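Felance Cloth Handling – Frequently Asked Questions

What does Felance do?
Felance is a grasp selection method for folded cloth. It takes an image, proposes candidate grasps along edges and folds, and ranks them by the expected number of layers between the fingers. It does not plan the motion of the arm.

Does it need a model of the item?
No. It works from local texture and shading. Close views with a plain background give the cleanest input. 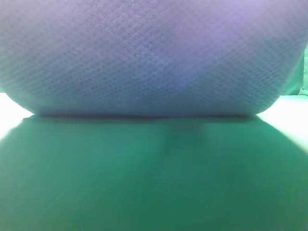

Close view of the fabric on the green work surface.

Which data was the ranker trained on?
The Luker set, with 1,325 labeled grasps. A further 528 were held out for testing. Labels were assigned by Simin Soltani and cover layer count only – slip is not labeled.

Why is there no depth input?
Early versions used depth. Looped pile returned noisy values at short range, and removing the channel made the ranker more stable between items.

How are hems treated?
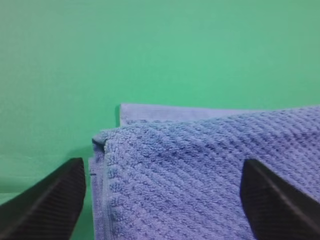

Felance scores hems separately from open pile. A hem is stiffer than the cloth beside it and tends to hold its shape as the fingers close, so a candidate that spans one is evaluated with its own term. In the wrist view the flat border strip down the left side of the towel separates clearly from the ribbed pile, and the left finger stands just outside it with a small gap of green between. The ranker reads that gap as clearance on the outer side. Where no gap is found, the candidate is dropped.

Can I change the clearance threshold?
Yes. Set it in the Golestani config file. The default is 2 mm.

How many candidates are scored per view?
Up to 54. Raising the limit slows ranking and had little effect on the test results.

Does it work with other grippers?
Any parallel gripper should work after the finger width is entered. Suction tools are not supported.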